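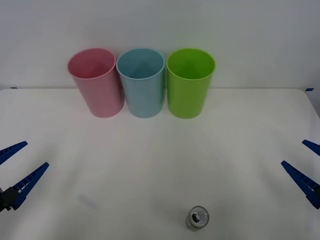
Quiénes somos

¡Hola! Soy Wendy Mellor y llevo Flulari, una escuela de idiomas pequeñita (pequeñita de verdad, tenemos 3 aulas y un pasillo) donde enseñamos inglés y persa a gente adulta. Si has llegado hasta esta página será porque estás pensando en apuntarte, o porque alguien de clase te ha dado la lata. En los dos casos, bienvenido, bienvenida, pasa y ponte cómodo.

Cómo empezó todo

Yo daba clases de inglés en casa, en la mesa de la cocina, con un diccionario enorme y una pizarra que se caía cada dos por tres. Un día se me presentó Jamshid Shokri para preparar un examen y acabamos hablando dos horas de verbos irregulares, que a él le parecían una broma pesada. A la semana siguiente me trajo una hoja con el alfabeto persa y me dijo que ahora me tocaba sufrir a mí. Pues así seguimos: yo con el inglés, él con el persa, y los dos corrigiéndonos el español cuando nos ponemos nerviosos.

La casa

Estamos en la calle Penrose, en un edificio de 1796 que tiene unos techos altísimos y una escalera que suena entera, peldaño por peldaño (los que llegan tarde no engañan a nadie). Antes fue almacén de telas y luego academia de mecanografía. Cuando entramos había que pintarlo todo, y todavía queda una pared del aula grande esperando turno. El aula de conversación da al patio y es la favorita de casi todo el mundo, sobre todo en septiembre, con las ventanas abiertas.

Cómo son las clases

Hablando, mucho. Ya sé que lo dice todo el mundo, pero es que aquí el primer día sales habiendo dicho tu nombre, de dónde eres y qué te apetece cenar, aunque sea a trompicones. La gramática también la damos, y con ganas, porque a mí me encanta y no pienso disimularlo. En persa empezamos con las letras desde la primera semana y a la tercera ya estás leyendo letreros. ¡Te lo prometo!

Usamos dos libros: Bundex para los niveles iniciales y, a partir de ahí, los cuadernos que hemos ido haciendo Jamshid y yo. El nuestro de pronunciación tiene 58 páginas y una errata en la portada que ya es de la familia.

Quién viene

Este curso somos 112 alumnos entre todos los grupos. Hay enfermeras que se van a trabajar fuera, abuelos con nietos en Celham que no hablan español, una pareja que se apuntó a persa por la poesía y un señor que viene, según él, por llevarle la contraria a su hermana. Los grupos son reducidos y si el tuyo no te encaja te cambiamos, sin papeleos.

Los viernes

El viernes por la tarde no hay clase como tal, hay tertulia. Se puede venir del nivel que sea y traer a quien quieras, y Jamshid prepara té (muy cargado, avisado quedas). A veces leemos un cuento en voz alta, a veces se nos va la tarde discutiendo cómo se traduce «sobremesa». Yo sigo sin tener respuesta.

Ven a vernos

La matrícula se abre en septiembre, pero admitimos gente todo el curso si queda hueco. Puedes asistir a una clase de prueba gratis: escríbenos desde la página de contacto, dinos qué idioma te interesa y qué tardes tienes libres, y te contesto yo misma. El timbre de abajo funciona cuando quiere, así que si no abrimos, llama otra vez.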